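Hulteo Hand-Guiding and Remote Teaching Kit

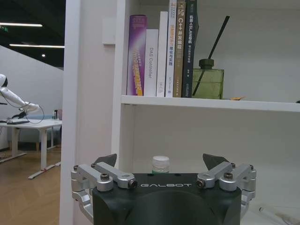
Equipment / Teaching and Demonstration

The Hulteo kit allows an operator to show a robot arm a task, either by moving the arm directly by hand or by controlling it from a separate station. Each demonstration is stored as a recording of arm position, gripper opening and wrist camera view, and may be replayed, trimmed or combined with others before it is used for training.

The kit is supplied by Gulyás, Irnley, and is intended for laboratories, training centers and companies that teach robots to work with ordinary household and office items. It is supplied without an arm or gripper and is fitted to equipment the customer already owns.

Typical tasks
Shelf work is the task most often requested by our customers. Books standing side by side with their spines outward, a capped bottle on the board below and a glass diffuser at the end of the row call for different approaches and different amounts of grip. With two fingertip pads open toward the shelf, the operator can judge the gap between them from the wrist view and close on the item at the chosen height. The upright side panel and the shelf boards limit the path of the wrist, and slow hand guiding is recommended for the first recordings in any bookcase.

Hand guiding
A grip collar is fixed behind the wrist. While the collar switch is held, the arm may be moved freely; when it is released, the arm holds its position. A thumb wheel on the collar sets the gripper opening. Hand guiding is suited to short tasks within reach of a standing operator.

Remote control
The remote station consists of a desk-mounted handle, a foot pedal and a display for the wrist view. The pedal must be held down for the arm to follow the handle - lifting the foot stops all motion. Movement may be scaled down for work in narrow spaces. The station connects to the control unit by cable only.

Contents of the kit
Grip collar with switch and thumb wheel
Wrist camera bracket
Remote handle and foot pedal
Control unit, 2 data cables
Recording software, single-site license
Printed operator guide

Specifications
Order number: 811
Recording rate: 100 samples per second
Weight of grip collar: 310 g
Languages of software: English, Hungarian

Installation and training
Installation is carried out at the customer's site. The course for operators is led by Viktória Vass and covers both methods of teaching, the review of recordings and the safe stopping of the arm. Courses are also held at our Drarnau office, with the next group beginning in October. Customers should confirm the model of their arm and gripper when placing an order, as the collar is made to fit.

Inquiries
Orders and quotations: Benedek Rácz
Technical questions and spare parts: Oanh Ngô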